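[gripper-bench] Re: left unit jaw play, pair 2

Date: December
List: gripper-bench, Jarnstead

Bulard wrote:

> Left hand unit on pair 2 is sloppy again. Jaws close fine in the air but
> once there is cloth in there the tips wander and one side gets there
> first. Tightened the pins last week, helped for a day. Right unit is ok.
> Also the width reading doesn't come back to zero after a long run, it
> creeps. I have been re-zeroing by hand every time I sit down, which is
> getting old.
>
> Two questions. Is it worth pulling the linkage apart or do we just swap
> the whole jaw set? And what are people using as a test piece now, the
> foam block tells me nothing.

Quick one from me, have to be out of the building by 4. Will fix mistakes later. Probably.

Short answer: pull it apart. Don't swap. The jaw set from Zarkville is fine but you get new fingers on old bars and the play is still there, I did exactly that in the fall and wasted a set.

Long answer, in the order I did it.

Power off at the wall, then unplug the cable at the gripper end. Not the other way. Hold the connector and not the wire, the left unit already had one cable go at the neck.

Leave the plate on top alone for now. Everybody goes for the plate first. You don't need it off to get at the links, and if you take it off you have the alignment to do over, and that's an hour gone. Only check the screws are snug. Mine had one a half turn loose, was not the problem but it buzzed.

Then the links. Wiggle each one with finger and thumb before you undo anything and write down which ones move sideways. Up and down is normal, that's just what they do. Sideways is what you're after. On mine it was the outer link on the left side, at the insert. The pin was fine!! I'd been tightening the pin for two weeks. It was the brass insert turning in the plastic. You can only feel it with the pin out, put a drill shank through (by hand, no drill) and twist. If the insert comes round with the shank it's gone.

Fix: push the insert out from the back, clean the hole with a dry swab, scuff the outside of the insert, tiny bit of retaining compound, back in, leave it overnight. TINY. I got some on the flat bar the first time and glued my own gripper shut. Do all four while you're in there even if only one is bad, the others aren't far behind and you've got the thing open anyway.

The small plain holes in the fingers and bars don't get anything in them. Someone had put washers near one on pair 1, I took them out.

Reassembly — pins in dry, no grease. Grease gets on the cloth and then it's on everything. Snug each one until the link just stops falling under its own weight, then back off an eighth. If you have to push it it's too tight and the motor will read that as cloth.

Then the zero. This is the creep you're seeing I think. Close all the way with nothing in the jaws, hold, set zero, open all the way, read the width. Should say 57. If it says less, you zeroed with the jaws under load, do it again softer. Then 100 open-close cycles with nothing in them and read it again. If it's still 57 you're done. Mine was two off after the first try, came good after I redid the left outer pin.

Test piece: a sock. Really. Black one with a bit of pattern on it so you can see it slip. Foam springs back and hides everything, a sock bunches and drags and tells you right away if one finger's ahead of the other. Pinch it low, lift it, let it hang off one side, hold for a slow ten. Watch the fingers at the cloth, not the tips. If one side walks up the fabric you've still got play. Do the left unit with the right one held open next to it, so you're standing the way you would normally and the cable is pulling the way it normaly does. Flat on the bench with the cable coiled up it'll pass every time.

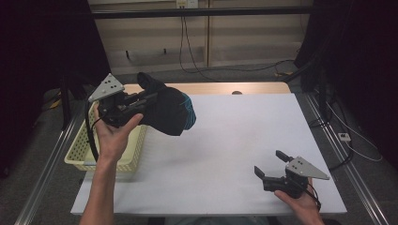
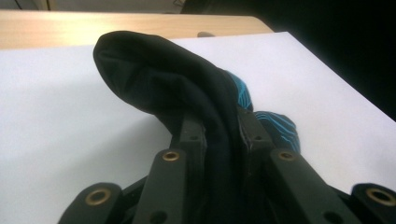
Iolo Eynon thinks the retaining compound is a mistake, and that the inserts should be pressed in warm with nothing on them, so that they can be pushed out again next time without chewing up the hole. Says his have held since summer that way. Says too that the eighth-turn back off is wrong for a unit that's used in the hand all day, the pins walk loose, and he stops at "just doesn't fall".

OK so on that. Fair on the compound, it does make the next repair worse. I went cold and glued mostly because I don't trust myself with an iron next to those bars. If you have a steady hand do it Iolo's way. If the hole is already worn oversize though, warm won't save it, there's nothing left to grip. Glue, or new link.

On the eighth turn, not convinced. I've run mine that way since the rebuild and the pins haven't moved, paint dots still line up. But mine gets used mornings only. Bulard, yours gets more hours, so maybe split it. Put a paint dot on every pin head whichever way you go, takes a minute, and then we can stop arguing.

Other bits while I'm here

— Cable. Leave slack, let it drop in a loop from the unit before it goes anywhere. Do not tape it to your wrist. I know it's annoying. The tape puts the pull right at the connector.

— Table. If you do the sock test on the white top wipe it first, black lint everywhere and then you think the jaws are shedding.

— Spares. There are inserts in the Jenkins drawer, bag marked 282. The bag next to it looks identical and isn't, slightly bigger outside, they will split the link. Ask me how I know. I moved them to the back but somebody will move them forward again.

— Log. Please write the width before AND after in the sheet. Half the rows have one number and no way to tell which. Also which unit, left or right, "gripper" doesn't help with two of them.

— If after all this the left still closes unevenly: swap left and right cables and run it again. If the fault follows the cable it's the cable or the board, stop taking links apart. I should have put that first. Bulard do that first, two minutes.

Still don't know: whether the creep comes back over a long day. I did 100 cycles with cloth after the empty ones and it held, but that's not a day. If someone on pair 1 can read the width at start and end of a shift and just post the two numbers that would settle it.

Also the jaw pads on the right unit, has anyone cleaned those with anything other than a dry cloth? Don't want to find out the hard way.

Gotta go. Back on mail after 7, but not near the bench until I've got the new swabs.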